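From: Lena Sikora
To: Herath list
Subject: Re: how many demos before we train?

On Sunday Rajitha Gamage wrote:

> Hi all,
> We're at 142 demonstrations on the desktop PC task and Şengül
> thinks we can have 660 by the end of October if we keep both
> arms going. The plan is to train on the lot and see where it
> falls over. More data is the cheapest fix we've got. Any
> objections before I book the cell?
> Rajitha

One objection, in several bits.

I sat down last night and watched 70 of the 142 from start to finish. They're tidy. My trouble is that they're the same episode over and over. Same tower, same side down, same spot on the table, CPU socket already open. If we record 660 of those we'll have a policy that knows where one Dell used to be. 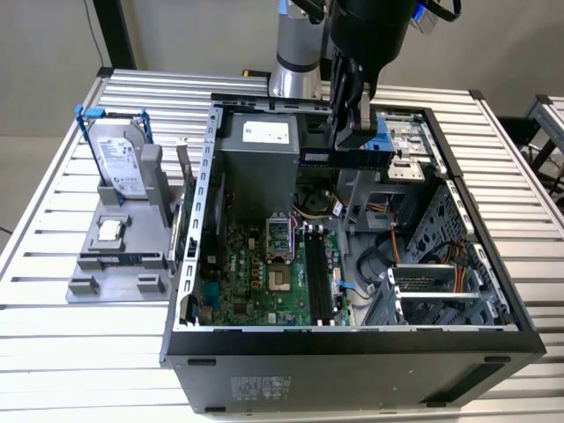 I also don't buy "more data is the cheapest fix". It's cheap for whoever writes the training script. Ivone is the one who has to do each run, put everything back and label it, and her notes say she gets slower and sloppier after lunch. Those runs go in with the same weight as the good ones. Has anyone looked at whether the afternoon episodes hurt? I asked this at Griter two years ago and got a shrug there too.

Then there's the fixture. Every part sits in its own slot at a known height, which makes for lovely grasps and tells us very little about picking a part up from anywhere else. I know Jamila wants it kept because the Cundura people used one and their numbers were good. Their numbers were good on their own fixture. 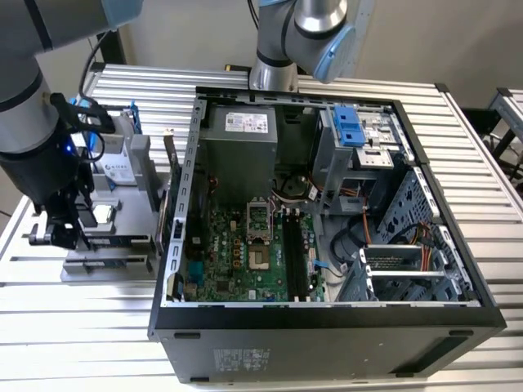 Both arms over the bench, staging fixture on the left. Both memory slots and the CPU socket are empty.

What I'd like instead, before anybody books the cell for the month:

Record 100 more, no further. Turn the tower a few degrees between runs and slide it along the slats. Swap in a different case for some of them (Astden has a stack going begging). Close the socket lever on a few so the model has to cope with it.

Keep the failures. At present we bin any run where the part gets dropped or goes in crooked, so the model never sees what a recovery looks like. I'd label them and keep them in their own folder for now — we can argue about using them later.

Hold back one whole case that never appears in training. Testing on the same tower we recorded on is marking our own homework.
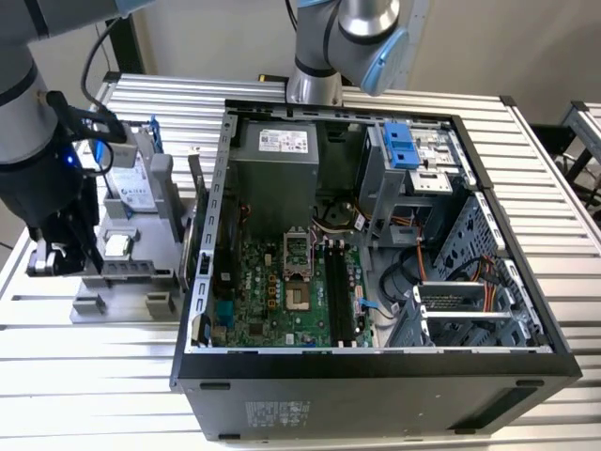 Hard drive upright in the fixture beside the left gripper, tower open next to it.

If the 100 varied ones do no better than 100 pulled from the pile we have, I'll say so on this list and Rajitha can have his 660. I'd want the comparison run on the held-out case, though, and I'd want Ivone to have a say in how many she does in a day.

Şengül, can you send me the timestamps for the first batch? The copy on the shared drive stops partway through.

Lena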